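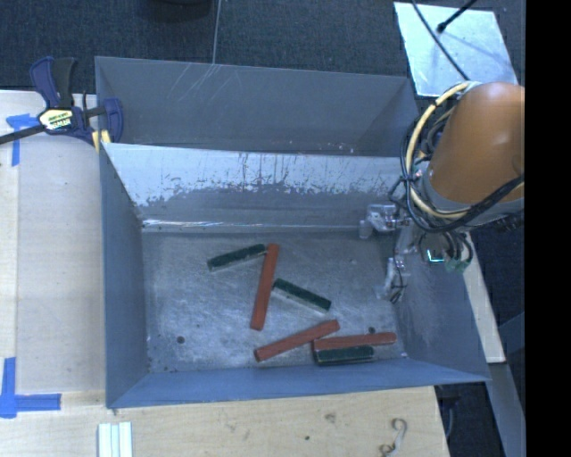
Bin picking: planner keeps rejecting grasps near the wall

2 min read

modetine_user
Running the Ledard planner on red sticks and green blocks in a metal bin. Any piece close to the near wall gets no valid grasp. The log gives 137 candidates, 4 left after the collision check, then IK throws those out too. Detection is fine.

acarnegie
What padding do you have on the bin mesh? Default is too fat for parallel pieces against a wall. Drop it to 2 mm.

moffat62
I wouldn't. If the bin shifts at all you scrape the fingers. Add a push primitive and drag the piece out first.

acarnegie
It's clamped at the corner. Recalibrate and tighten the mesh. A push on a stick just rolls the problem into the next one.

modetine_user
Set it to 2 mm. Now 62 get through collision and IK finds a few. Depth is still noisy on the shiny seam under the divider.

moffat62
Mask the seam then. I still think you want the push.

Ailsa Carnegie (acarnegie)
Mask is in the Cindudberg branch, July 2018. Not merged yet.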